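Section 2. First set-up of the Triker desk monitor

Please read this section to the end before you connect the mains cable. The work is easy, but some steps can only be done in the order given. If you bought the monitor together with the Satside wall arm, do section 3 first and then come back to this place.

What you need

The stand and its foot plate, the mains cable and the picture cable are in the upper tray of the box. The screw for the foot plate is in a small paper bag, which is fixed with tape to the inside of the lid. You also need a soft dry cloth. A screwdriver is not necessary, the screw has a folding ring and you can turn it with your fingers.

Keep the box and the foam parts. The warranty does not cover damage in transport if the monitor is sent in another packing.

Putting the stand together

1. Open the box on the floor, with the side marked TOP upwards. Take out the upper tray and put it aside.

2. Lay the cloth on a table. The table must be clean, as small crumbs under the cloth can press into the screen.

3. Lift the monitor out with both hands and hold it by the outer edges. Put it on the cloth with the screen down.

Caution: Do not press on the middle of the back cover. Do not lift the monitor by the cable cover.

4. Push the neck of the stand into the opening at the back until you hear a click. If there is no click, take the neck out, turn it half round and try again.

5. Put the foot plate on the lower end of the neck. Tighten the screw by hand, then fold the ring flat. When the ring stands up, the monitor will rock on the table.

6. Raise the monitor slowly and set it on its foot. Only now remove the protective film from the screen. Start from a corner and pull slowly.

Note: The neck moves stiffly in the first weeks. This is normal. Do not put oil on it.

Choosing the place

Put the monitor so that the window is at the side of it. A window behind the screen makes your eyes tired, and a window in front of the screen gives reflections which no setting can remove. The upper edge of the screen should be at the height of your eyes or a little lower.

Leave some free space behind the back cover, at least the width of a hand. The air slots must not touch a curtain.

Caution: Do not put the monitor on a shelf above a radiator. Do not use it in a bathroom or outdoors.

Connecting the cables

7. Switch off the computer.

8. Remove the cable cover by pressing on both of its side tabs and pulling it down.

9. Connect the picture cable to the socket marked IN 1. Connect the other end to the computer. The plug fits only one way, so please do not use force.

10. Connect the mains cable to the monitor first and to the wall socket after.

11. Lead both cables through the hole in the neck and put the cable cover back. The cables should hang with a little slack, so that the screen can go up and down without pulling at them.

12. Press the round button under the right corner of the screen. The lamp beside it becomes white. Then switch on the computer.

If the lamp stays orange, the monitor has power but receives no picture. Check both ends of the picture cable. Some computers need a short time before they send a picture after the first connection, so wait a moment before you change anything.

The first menu

13. At the first start the monitor shows the language list. Move with the arrow button and confirm with the round button. If you have chosen a wrong language by mistake, switch the monitor off, hold the arrow button and switch it on again. The list will come back.

14. The monitor now asks for the lock code. The code from the factory is 2116. You can keep it or enter your own. The lock code is only asked when somebody opens the service menu, it does not protect your computer.

Note: Write a new code down and keep it with this manual. If the code is lost, the monitor must go to a Ramasamy service point, and this work is not free of charge.

15. Choose Home or Shop. For normal use always choose Home. The Shop setting makes the picture very bright and uses more electricity.

Adjusting the picture

Let the monitor be on for 30 minutes before you adjust anything. While it is cold the colours are a little too blue, and a setting made too early will be wrong later.

16. Close the menu and look at the screen from your usual seat, with the room light as you normally have it.

17. Open Picture, then Brightness. The starting value is 50. In a room with evening light most people prefer a lower value. White paper held beside the screen should look about as bright as a white page on it.

18. Open Dark Level. Show a picture which has large dark areas and little else. Lower the value until black becomes fully black, then raise it again step by step. Stop when the edge between a black thing and a dark colour behind it is clear, but the black has not become grey. Dark green is good for this work, the eye sees small differences in it quite well.

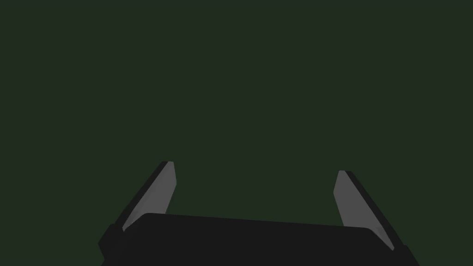

19. Open Colour and choose Warm, Neutral or Cool. Choose Neutral if you are not sure. Do not change the single values for red, green and blue unless you have a measuring device.

20. Open Save and choose place A or place B. You can keep one setting for the day and one for the evening. To change between them later, press the arrow button two times quickly.

Note: Films and games sometimes change the dark level by their own settings. If a film looks too dark and everything else looks good, correct it in the film player and leave the monitor as it is.

Sleep and switching off

The monitor goes to sleep by itself when the computer sends no picture. The lamp is then orange. Touch the keyboard or the mouse to wake it.

If you go away for longer, press the round button until the lamp goes out, and pull the mains plug. Your saved settings stay in the memory, also without power.

Cleaning

Switch off the monitor and let it cool. Wipe the screen with a dry cloth, from top to bottom and without pressure. For fingerprints you can make the cloth slightly damp with clean water.

Caution: Never spray liquid directly on the screen. Do not use window cleaner, alcohol or kitchen paper.

The Ostska cleaning set can be used on the back cover and on the stand, but not on the screen.

If you want to connect a second monitor, continue with section 4.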